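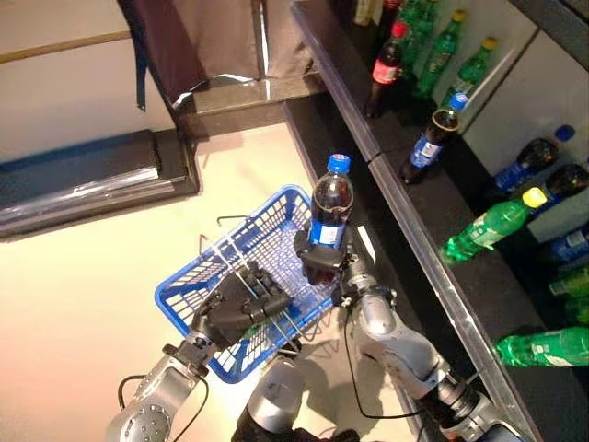 Bottles in the basket

Upright carrying suits a fizzy drink, but a shallow shopping basket gives a tall bottle little support. Ishbel Aitken, who writes on shop fittings, puts the heaviest items down first and keeps bottles against the long side. A mesh base drains well and marks soft fruit.

Laying a bottle flat lowers its centre of gravity. The cap must be fully tightened, and the load above kept light.
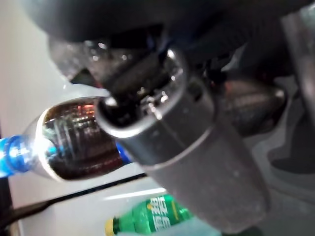 Handles

Wire handles should fold clear of the load. Check the pivots every May.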